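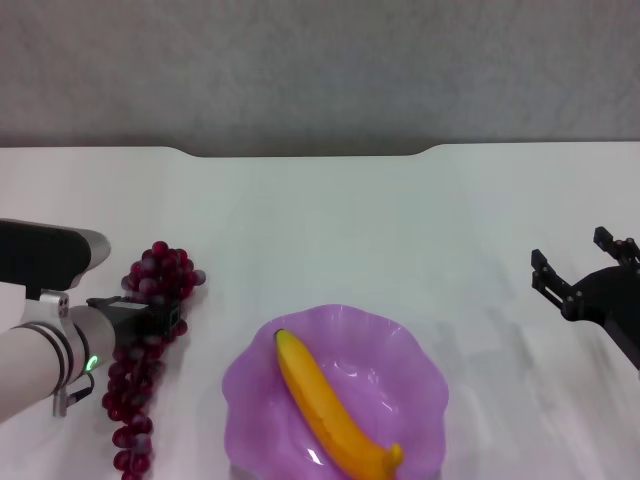 Red grapes and the purple scalloped piece on the white table.

Re: [tabletops] Notch in back edge, and fruit stains

On Sunday the Jenlow office wrote:
> We have the same white top as you, with the cutout at the back.
> Two questions. How deep is the notch on yours, and do grapes
> mark the surface? Ours has gray smudges that soap won't shift.

Notch first. Ours measures 18 mm deep with rounded corners at both ends. The Promance sheet lists the top as part 596 and calls the notch a cable relief. We keep the table pushed to the wall and run nothing through it.

The edge finish matters more than the depth. Run a fingernail along the back edge and you will feel small steps where the line should be straight.
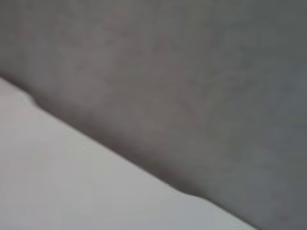

Juice collects in those steps if you wipe toward the wall, so wipe toward yourself and finish with a dry cloth.

On staining: I left crushed red grape on an offcut for 45 minutes and again for 60. The first came up with plain water. The second left a faint pink ring that needed dish soap and two passes. Whole grapes left no mark in either test. Banana I have only tried with the peel on, also no mark.

Your gray smudges are probably rubbed-off metal or rubber. Try a melamine sponge, lightly, on a corner first. The Hikedville shop uses one on theirs and reports some loss of the matte finish after repeated use.

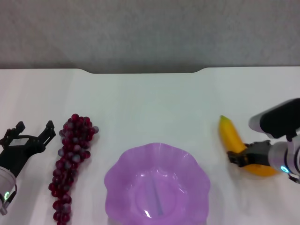
Grapes, empty purple bowl and banana, with the notch behind.

The bowl is plastic and wipes clean, but check under the base for grit before sliding it. Lu sells felt dots that fit. I have not tested the adhesive on this top.

If you measure your notch, please post the width too. I only have the depth.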